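Ticket: Label printer skips every fourth label since the June update
Opened by: Kaiwen Dong
Status: Closed (fixed, see last entry)
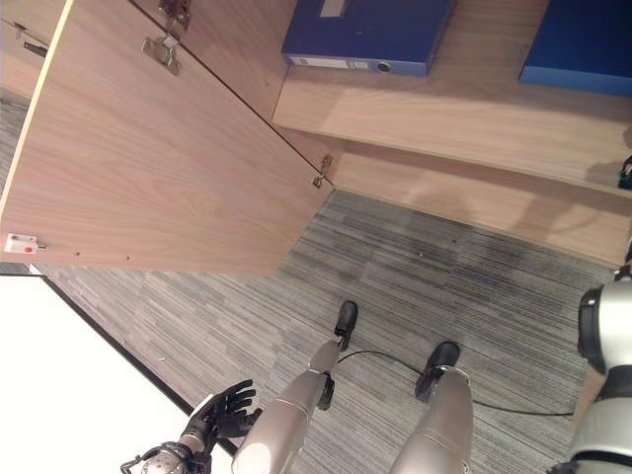

Cabinet in the back office, with the blue binders on the shelf.

Hi all, me again, sorry! I run the front desk and the mailroom at the Lokwood office, and our label printer has picked up a really annoying habit. It prints three labels just fine, then feeds a blank one, then three more good ones, then another blank. It's like clockwork. We go through 1,000 labels on a roll, so a quarter of every roll is going straight in the trash, and I've got a mailing for the Vernley account coming up that I'd really like to get out the door without losing my mind.

What I've tried so far: turned it off and on (twice), reseated the roll, and wiped the sensor with one of those little alcohol pads. I also swapped in a brand new roll from a different box. Same thing every time. The test page that you get by holding down the feed button comes out perfect, no blanks at all, so I'm kind of suspicious of the computer and not the printer.

Kaiwen

Reply from Ehab Saber, Support

Hi Kaiwen, thanks for trying all that first, it saves us a round trip. I agree with you about the test page. If the printer can do a clean run on its own, I'd leave the hardware alone for now.

Can you tell me what page size the driver thinks it has? Go to printer preferences, then the Page Setup tab, and read me the height and the gap. Also, which program are you printing from? We had a few people in the Mondotstead office run into weird stuff when the June update reset their drivers to the defaults, so I've got a hunch.

Ehab

Reply from Kaiwen Dong

OK so the driver says height 2.00, gap 0.00. I don't remember ever setting a gap, but zero does seem wrong when there's obviously a gap between the labels? I'm printing from the address tool, the one Peng set up for us, and it pulls the names from a spreadsheet.

I changed the gap to 0.12 (I measured with a ruler, very scientific) and ran 20. The good news is the text sits in the middle of the label again. I hadn't even noticed it was creeping upward until I put an old one next to a new one. The bad news is I still get a blank every fourth label.

I also tried Meifang Xiao's computer, and guess what, hers skips too. Same file, same pattern. So now I'm less sure it's my machine!

Kaiwen

Reply from Ehab Saber, Support

Good test, and that gap setting definitely needed fixing, so please keep it at 0.12 on both computers.

Could you print the same addresses from something else? Copy ten of them into a plain document, set the page to the label size, and send that to the printer. If those come out clean, the driver is fine and we're looking at the address tool or the template inside it.

Ehab

Reply from Kaiwen Dong

Ten out of ten, no blanks! So it's the tool. I poked around in the template (carefully, I made a copy first) and there's a box called "Records per sheet" that says 4. Could that be it? We only have one label across and the roll doesn't have sheets, so I have no idea what it would even mean for us. Resolution is at 300, if that matters.

Kaiwen

Reply from Chenxi Feng, Support

Jumping in for Ehab while he's out. Resolution is fine, leave it at 300. The records box is the one we want. The template is laid out like a sheet with four spots on it, and the last spot has no address field in it, so it goes to the printer empty every time.

Try this:

Close the address tool on both computers.
Open your copy of the template and set Records per sheet to 1.
Go to Layout and delete any extra label areas so only the first one is left.
Save it under a new name and point the tool at the new file.
Print a short batch before you do the real one.

Before the big mailing, please check that nobody's address got dropped. I don't think it did, from what you've described, but compare the last label to the last row in the spreadsheet.

Chenxi

Reply from Kaiwen Dong

That did it!! I ran a short batch and then the whole Vernley list, and there wasn't a single blank in it. The last label matches the last row too. Meifang's computer is using the new template now and hers is fine.

I renamed the old template with "DO NOT USE" on the front so Jianguo Hao doesn't grab it when he covers for me. You can close this one. Thank you both so much!

Kaiwen

Closed by Chenxi Feng. Cause: template set to four records per sheet with an empty fourth position. Driver gap also corrected from 0.00 to 0.12.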